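The Office in Prurnora
by Tihomir Gashi

The company bought me a headset and a desk in Prurnora in the same week it got rid of my real desk.
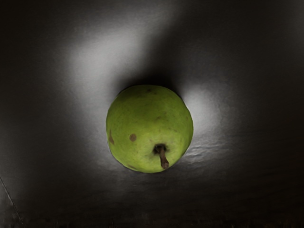 The real desk had been by a radiator, and I had been fond of it in the way you are fond of a dentist who doesn't talk. The new one was on the fourth floor of a tower that had no first, second or third. You arrived on four. Our chief executive had read somewhere that stairs were friction.

Condia made billing software for veterinarians. It had made it for a long time and made it pretty well, and then one September our chief executive came back from a conference with a tan and announced that we would be building it from inside a virtual world. Customers would walk up to their invoices. They would stand among them. A cat owner in Ohio would look up at the charge for a feline dental cleaning and feel its full height.

"Who wants that?" I asked Uthai Luangrath, who ran the payments team and had an avatar with better posture than he did.

"Mute yourself," he said. I was already muted, it was just that in Prurnora muting only worked on people more than ten feet away.

I was assigned to the lobby. My job title was still senior developer, but what I did, from nine until lunch, was fix the doors. There was one set of doors and it had 356 open tickets. The doors opened when you approached them, unless you approached them backward, in which case they opened inside you. They had been written by a contractor called Olletti, who had left no notes and one comment in the source, halfway down the file, saying: sorry, see elevator.

The elevator file was empty.

Mornings began with stand-up, a meeting at which nobody's legs were rendered. We floated in a ring from the belt up and said what we had done the day before. Uthai said his team had moved the Pay Now button off the ceiling. Design said they had made the carpet more trustworthy. I said doors. Then the chief executive would thank us for our presence, and his avatar, which he had ordered from somewhere expensive, would turn and walk slowly through the wall into the parking garage.

We had a parking garage. It had been somebody's first ticket and they had really put their heart into it.

By the second month I had developed a groove across the bridge of my nose and a habit of reaching for coffee that was eight inches to the left of where I believed it to be. I had also gotten attached to the lobby. It was never crowded. At five o'clock the sun came in through the east windows, which was a bug, and mine, and I kept not fixing it.

The first customer was a clinic called Alcaraz Animal Hospital, and the demo was scheduled for 16 January 2026. We had been promising them a demo for so long that two of their veterinarians had retired. Everyone was told to attend and to dress their avatars accordingly. I bought mine a tie for 4 dollars, out of my own pocket, and it sat slightly in front of my neck all day, like something I was considering.

The customer arrived on four. She was the office manager, and she had not been given an avatar because the form had asked for her department code and she didn't have one, so she appeared as the default, a gray cylinder with a name tag.

"Welcome to Prurnora," said the chief executive.

"Is this the billing?" said the cylinder.

"This is the lobby of the billing."

She thought about that. Then she approached the doors, and I want it on the record that they opened. They opened forward and outward with a soft chime I had added at two in the morning, and I have had birthdays that made me less happy.

Inside was the invoice hall. The invoices stood in rows, each one two stories high, with a reflecting pool down the middle that Design had insisted on. The cylinder slid along in silence. The chief executive walked backward ahead of her, spreading his arms and talking about presence.

"I need to find a Mrs. Dole," the cylinder said. "She was charged twice for a rabies shot."

"Wonderful," he said. "Let's go to her."

Mrs. Dole was under D. D was a long way off. We all went, because nobody had been told we could stop, payments and design and me in my tie, a whole company gliding past the Andersons' beagle and the Carters' three ferrets. It took 31 minutes. Someone from sales fell in the pool and had to log out and come back in through the garage.

When we got there, the invoice was very tall and very clear, and you could see both rabies shots from the ground.

"And how do I take one off?" she said.

You climbed, was how. There was a ladder. The ladder had been built for people with hands, and she was a cylinder. I watched her bump against the bottom rung a few times, politely, the way you try a key you already know is the wrong one.

"In the old version," she said, "I press F6."

I could hear the fan in my own headset. Then Uthai's avatar, with its magnificent posture, shuffled over next to mine, well inside ten feet.

"Does F6 still work?" he said.

I told him I had never taken it out. You don't take out F6. It was holding up half the database, and for all I knew it was holding up the tower.

"Ma'am," said Uthai, "try pressing it."

She pressed it. A small beige window opened in the air in front of us, flat and square with its gray buttons, exactly as it had looked since before I was hired. She fixed Mrs. Dole in 60 seconds, and then, since she was there, she did nine more. We stood behind her and watched. The chief executive asked twice if she was feeling immersed.

"Can I just have this part?" she said.

She signed that afternoon, for that part. The announcement to staff called it a compact, distraction-free portal experience, and Uthai and I were asked to lead it. They gave me back a desk, a different one, farther from the radiator, next to the printer.

I still have a login for Prurnora. Some evenings I go in and stand in the lobby around five, when the sun comes up on the wrong side, and walk at the doors a few times. I've closed most of the tickets. Last week there was a new one, filed from inside the elevator, and it was signed Olletti.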